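Speaker notes: Setting obituaries for the weekly edition
Natsumi Imai, Trondside
Session length 45 minutes, questions at the end

Opening. Say who I am and what the desk does. We handle death notices and longer obituaries for the Trondside weekly and for two smaller titles, Ulomel and Okabe. Last year, 96 full obituaries and a larger number of short notices. The talk covers intake, checking and layout. It does not cover pricing.

Slide 2. Terms. A notice is paid, written by the family or the funeral director, and limited to 155 words. An obituary is unpaid, written or edited by us, and runs to 300 words unless the editor agrees more. Families use the two words interchangeably. Ask which they want before taking any details.

Slide 3. Intake form. Full name as it should appear, including a maiden name and any name the person was generally known by. Date and place of birth. Date of death. Place of death only if the family wishes it printed. Parents, marriages, children, in that order. Employment with years. Service details last, with the time zone if the service is streamed.
Pause here. Show the old form and the new one side by side. The old form had one box for "family", and the result was a weekly round of phone calls.

Slide 4. Checking. Two sources for the death: the family and the funeral director. We ring the director on the number we already hold and do not use the one in the email. Age is worked out from the dates by the sub-editor and compared with the age supplied. Where they differ, go back to the family. Do not correct silently.

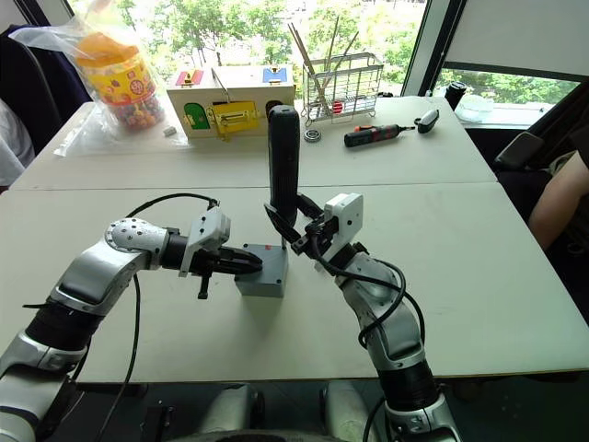
Slide 5. Survivors. The usual order is spouse or partner, children by age, grandchildren, brothers and sisters. Former spouses are included if the family asks. Stepchildren are listed with children unless we are told otherwise. "Predeceased by" goes in its own sentence. Check spellings of every surname separately – married daughters are where most of our corrections come from.

Slide 6. Wording. House style is "died". We accept "passed away" in paid notices and leave it alone. Cause of death is printed only with written consent from the next of kin. No adjectives added by the desk.

Slide 7. Layout. Copy is held in Ekix and flows to the page in order of surname. One portrait per obituary, single column. Ask for the original file or a print we can scan. Dates of birth and death go under the name, not in the caption.
If time is short, skip the second half of this slide and go to corrections.

Slide 8. Corrections. Printed in the next issue, same page, with the full name repeated. The online version is amended the same day and marked as amended. The January backlog is cleared, and the revised form is in use from 13th April.

Questions. Likely ones: disputes between relatives (we hold the piece until they agree a text), late copy, and archive requests. Handout is on the side table – one page, both sides.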